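Sqalli countertop squeegee, reviewed after two winters

I have been meaning to write up this little squeegee since May, and I keep wiping the counter and forgetting. Anyone who has lived with a glossy black vanity top will know why I bought one. Every drop shows, and our water leaves a chalky ring if you so much as look away!

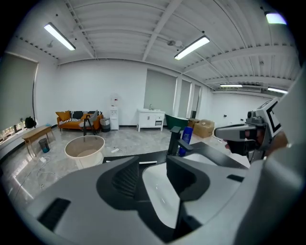 Sqalli sells it as a shower tool, but I have only ever wanted it for the sink. My old one was a Merach, a perfectly decent thing with a blade so stiff that it skipped (and squeaked, which the dog hated). A tall black faucet like ours, with a white basin right beside it, leaves you awkward little strips of counter to work around, and that is where a softer blade earns its keep. 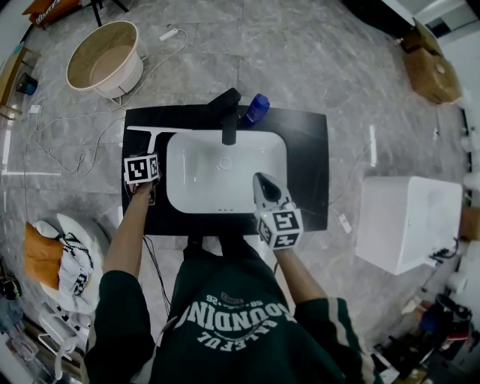
Page last changed: 27 February 2020

The shape is a plain T, white, with a long flat blade that covers a good stretch of counter in one pull. I start at the back beside the basin and draw it toward me, then go over the front edge with a cloth. I do have to move the blue bottle first, and I never remember to. The handle suits my smallish hands, though I'd have liked a hole in it for hanging.

I ordered mine from the Imum shop in Fluvcombe, and they had 2 left on the shelf. Replacement blades are sold separately, and I wish they came in the box.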